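How to Run a Night Road Survey for Frogs and Salamanders

Posted in April by the Onthorpe Amphibian Count
5 min read

On the first warm, rainy night of spring, every wood frog and spotted salamander within walking distance of a vernal pool decides to cross the road. Your job is to walk up and down that road in the dark, writing down who made it. It's better than it sounds, though not by a wide margin.

Pick your stretch in daylight. You want a quiet road with woods on one side and a pool or wet meadow on the other. Ours is Pawlak Road, which has 70 mph ambitions and a 25 mph sign. Pace off 1,000 feet and tie flagging at each end. You will not find the flagging later without a headlamp, so tie more than seems dignified.

Go when three things line up: the ground has thawed, it has rained since the afternoon, and the air is above 42 degrees at sunset. If you're warm and comfortable, it's probably the wrong night.
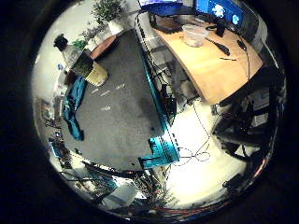 Bottle, cup and gray surface.

For the walk itself, pack a headlamp, a backup headlamp, a reflective vest, a waterproof notebook and two pencils. Pens quit in the rain. Keep your hands free of bug spray, lotion and sanitizer, all of which go straight through a salamander's skin. Wet your palms in a puddle before you touch anything.

Start at one flag and walk slowly, sweeping the light from shoulder to shoulder. Salamanders look like sticks. Sticks also look like salamanders, and you will politely escort several of them across the road before the night is over. Write down the species, whether it was alive, and which way it was headed. Then carry it across in that same direction. Don't turn it around because you think the other side looks nicer.
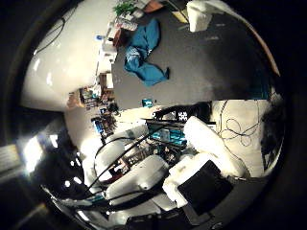 USSTEAD, April

The pool behind the old Jekgate mill had a big night here: 289 animals on one stretch between 8 p.m. and midnight, 188 of them wood frogs. A count like that is where tally marks start to fall apart. Give each species its own line before you leave the house, and draw a fresh set of lines every half hour. Trying to reconstruct "the busy part" at your kitchen table produces numbers that are really just feelings.

Dead animals go on the sheet too. Once one is recorded, nudge it off the pavement with your boot so you don't record it again on the way back.

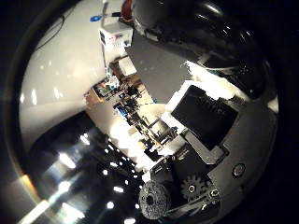 And you will be coming back, because one pass tells you very little. Walk the stretch at least four times, with a short wait between passes, and note the start time of each. Zeros count. A sheet with an hour of nothing on it is as useful as a crowded one, however hard that is to believe at 11 p.m. with water in your socks.

When you get home, copy the sheet before it dries into a pancake, and send in both versions.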